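Safe Working Rules for a Parcel Sorting Cell
Project report, Luzius Leitner and Rosalie Wieser
Sep 17, 2023

3. Rules for the work area

Our task was to write operating rules for a cell that handles plastic mailers, with a scanning station and a green conveyor next to it. The draft from January had 29 rules. Several repeated each other, so we cut the list to 11 and grouped them by zone: arm, table and belt.

Rule 4 covers label position. The mailer goes on the platform with the shipping label facing up. Rule 5 says that one arm may hold a mailer while the other waits, but both may not cross the column at the same time. Rule 6 keeps loose packaging and cables outside the path of the grippers. 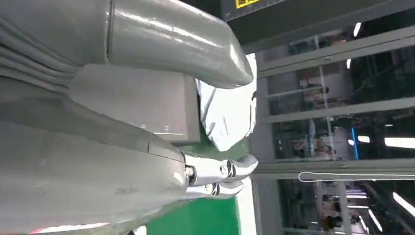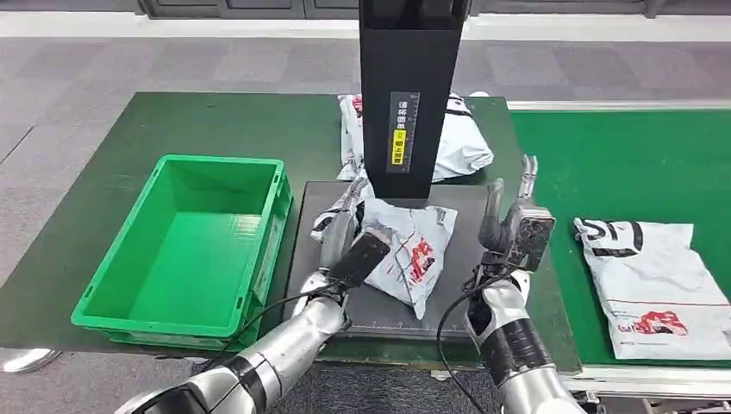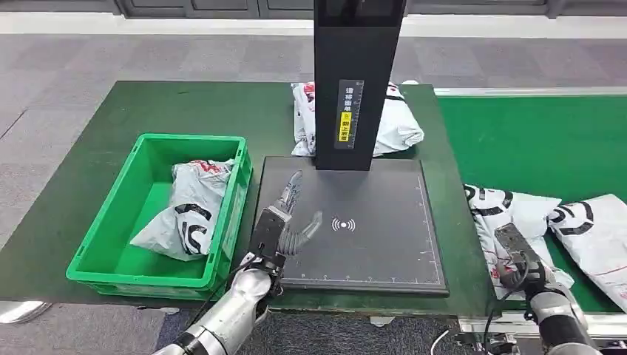 Rule 7 sets the order of checks at the start of a shift. The operator tests the emergency stop first, then the gripper bolts, then the belt. Results go in the Grerent log, and a failed check means the cell stays off until a second person has signed.

We reviewed 827 log entries against the new list. In 6 of them the sign-off was missing. Rule 7 now requires a name and a time in the same field.

This site uses cookies to improve your experience. Accept | Settings

3.1 Open points

The rules do not yet cover cleaning of the gripper pads. Cable inspection intervals also still have to be set.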